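Give Kids the Clear Rack

I want to make a case for the cheapest thing in my classroom, a see-through test tube rack. I teach science to sixth graders in a room that used to be for typing, and in July, when the building is quiet and I do my ordering, I get far more excited about this stuff than a grown person should.

Our supply budget last year came to 782 dollars for 101 students. You learn to love plain things on that kind of money! A few tubes, a box of plastic cups, food coloring, a mixing bowl from the kitchen aisle. With those I can run color mixing, dilution, density layers, and a very good week on how to measure without fooling yourself.

My colleague Crescencio Barajas prefers the old wooden racks, and we have argued about it over many lunches. His are handsome, I'll give him that, and they've outlived two principals. But a wooden rack hides the bottom inch of the tube, and the bottom inch is where eleven-year-olds work. They pour timidly. They stop early. If the only liquid in the tube is down behind a slab of wood, they pull it out to check, and then they tip it, and then we're all hunting for paper towels.

With a clear rack they just bend down and look. I've had 31 kids at once with their chins on the tables, squinting at water lines, and it was the best ten minutes of my Monday. One girl noticed that the surface curves up at the sides before I had said a word about it. I nearly gave her my chair.

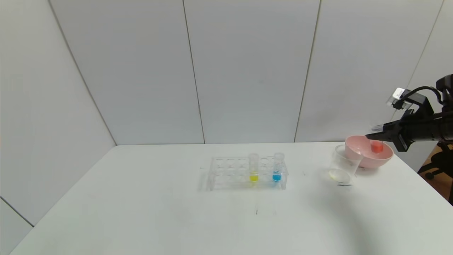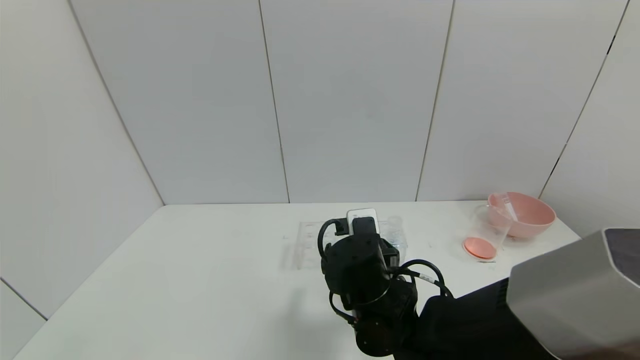
Color does a lot of the teaching too, and I wish more lesson plans trusted it. Most of the worksheets I'm sent start with a vocabulary list, and by the time anybody touches a liquid the bell is close. I'd put the tubes out first. Bright yellow in one and bright blue in another, standing in a clear rack on a white table, and every kid in the room already has a question and a guess. Let them say "green" out loud. Then ask which green, and how many drops it would take to get the same one twice, and now you have an experiment with a measurement in it. The words can come on the second day, when they've got something to stick to.

Crescencio says the clear racks scratch, and he's right, they do. Wash them with a soft cloth and buy a spare. I'd still take a scratched one over anything I can't see through, and I have offered him one of mine for September. He's thinking it over.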